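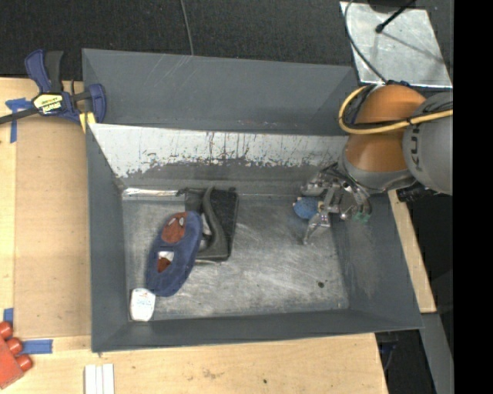

2. Reader Survey: Opening Chapters of "The Lamps at Drarkach"

This section reports on the second stage of the project, which examined how readers respond to the first pages of a ghost novel. The text used was the 610-word opening of "The Lamps at Drarkach" by Refugio Galindo, set in a shuttered hotel above the village of Bustel.

Readers were given two versions. In the first, the night clerk Bermúdez hears the lift before the ghost is named. In the second, the ghost is named in the opening line. Of the 90 students who returned the form, more than 400 written comments were collected.

Comments on the first version dwelt on sound and waiting — the lift bell above all. Results for the Jiroston chapter are given in Section 3.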